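Robots in Production, Unit 7: Faults That Don't Look Like Faults
Notes by Maribel Quintero. Lab section: Fredy Huamán.

Read these before lab. If you were at the lecture you may skip the first section, though experience suggests you were looking at your phone for part of it.

7.1 The push that passed every check

Last unit we dealt with honest failures. The arm hits something, the controller trips, a red light comes on and everyone goes for coffee. Today's failure is sneakier. The arm did what it was told, the log reported success, and the blocks ended up somewhere they had no business being.

The task is the tabletop pushing exercise you know from Unit 5. A rod on the end of the arm slides a named block to a named spot on the board. The Warnomier script picks the block, plans a straight push, lowers the rod, pushes, lifts. The overhead tracker then confirms that the block has moved. Note the wording of that last step. Heriberto Bedoya wrote it and has asked me to tell you that he was in a hurry.

During the July batch we ran 2,592 pushes. The script called all of them complete. Rania Fakhoury went back through the recordings by hand, which is a sentence I'd like you to remember when you complain about the homework, and found 673 in which at least one other block had been shoved along with the target. In 480 of those the target itself stopped short of its goal. "Has moved" is a very forgiving standard. I have moved since breakfast.

Most of the trouble starts in a cluster. Push one block that touches another and you're pushing both, along with whatever is behind them. The planner treated each block as a circle of fixed radius, so a star and a cylinder were the same thing as far as it was concerned. A point of the star can reach well past that circle, and it will happily catch on a neighbor.

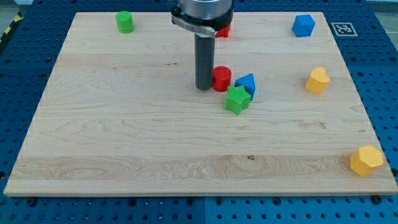 Fig. 7.1. Rod lowered beside a cluster: red cylinder, blue pentagon, green star. Compare the green cylinder at the far left.

Look at the figure and plan a push for the star toward the near left of the board. Then plan one for the red cylinder toward the near right. The first has plenty of bare wood ahead of it. The second goes through the neighbors, and the old planner would have scored the two the same.

7.2 Why the force limit didn't save us

Someone always asks this. The limit was set at 10 newtons, picked with the board edge in mind. Small blocks sliding on wood come nowhere near it, even three at a time. A limit that never trips tells you nothing, and ours had been telling us nothing with great confidence for months.

Raising the question of a lower limit is fine. Wálter Alvarado tried it. The arm then stopped for wood grain.

7.3 What was changed

The check now compares final position with goal, and flags any other block that shifted.
Block outlines replace circles in the planner.
If the push path crosses a neighbor, the script moves the neighbor first or refuses. Refusing is allowed. It took a long meeting to establish this.
Flagged runs are kept. Do not delete them to make your success rate prettier; Fredy can tell.

7.4 For lab

Write a success test for "push the yellow heart to the left edge." Trade with another pair and try to satisfy their test while doing something plainly stupid. Hand in both the test and the stupidity, one page total.

Stay outside the taped line while the arm is live, and keep the stop button within reach of the person who isn't typing.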